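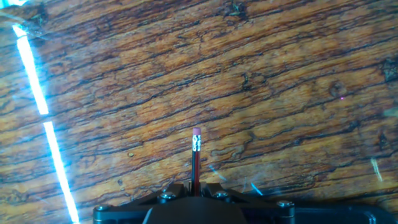
6. Checking the grip with a pencil

Do this check after the wrist camera is mounted and before you run any program from the Mindier library. You need a standard pencil with an eraser and a clear stretch of tabletop.

6.1 Set the arm speed to 40 in the Prumus control panel.

6.2 Open the fingers all the way. Hold the pencil by the eraser end and put the other end between them.

6.3 Close the fingers in small steps until they clamp the pencil. Let go.

6.4 Look at the camera view. The pencil should be centered left to right between the two black fingers, with the eraser pointing away from the gripper. If it leans, open the fingers, reseat it and try again.

6.5 Tug the eraser lightly. If the pencil slides, raise the grip value by 3 and repeat from 6.2. Do not go above 72.

6.6 Check the screws on the black bracket with a hex key. Snug is enough.

CAUTION: Keep your own fingers out of the jaws when the motor is powered. The stop button on the Cinitz board cuts the arm but does not open the gripper.

NOTE: Strong light on the table can leave white or bluish streaks in the camera view. Dim the lamp or move it before you do the color setup in section 7.

6.7 Save the grip value as profile 21. Support the pencil with your hand, then open the fingers.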